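Keeping a tabletop gripper happy
By Min-kyu Pyo
May

I love bench day. Coffee on the shelf, little screwdrivers lined up, the Skimer arm parked and switched off, and a good hour with nothing to do but fuss over the gripper. If you keep one of these small arms on a table at home, most of what goes wrong with it can be fixed with stuff you already have in the kitchen drawer.

Start with the fingers. Plastic fingers pick up a film from your hands and from whatever they've been squeezing, and then things start to slide. Wipe the inside faces with a soft cloth and a drop of dish soap in warm water, then again with plain water, and dry them well. Skip the scrubby side of the sponge! It leaves grooves, and grooves hold dirt.

Next, the screws. Go over every one you can reach, a small nudge each, and stop the moment you feel it bite. I write the cycle count on masking tape under the base when I do it. The last one says 2,371, and two screws had backed out almost a full turn. (Plastic housings strip very easily, so please do this by hand and leave the drill in its case.)

Now the fun part, the grip test. Close the fingers slowly on a small cube, with plenty of it sticking up above the tips so you can watch it from the front and the side. If one finger touches well before the other, the cube gets pushed sideways before it's held, and your centering needs another go.

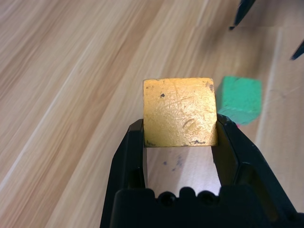
Yellow cube in the fingers, top portion clear of the tips.

Once it's gripped, leave it for 60 seconds and look again. Then open, close, and repeat 3 times. I start the grip force at 40 on the Skimer's slider and creep up from there – more squeeze is very tempting, but it's hard on the motor and hard on the paint. Painted cubes chip at the corners sooner or later. Brush the flakes off the table with a dry pastry brush before the next run, or they end up on the finger faces and you're back to the dish soap.

For cables, I use the soft hook-and-loop ties from the Plallholm kitchen set, the ones meant for bread bags. They're wonderful! Leave a loose loop at the wrist, turn the joint by hand as far as it goes each way with the power off, and check that nothing pulls.

Spare screws live in an old spice jar with a bit of tape on the lid saying which joint they fit. The Kuvow jars are good for this, wide enough to get two fingers in.

Last updated: May, 3 p.m.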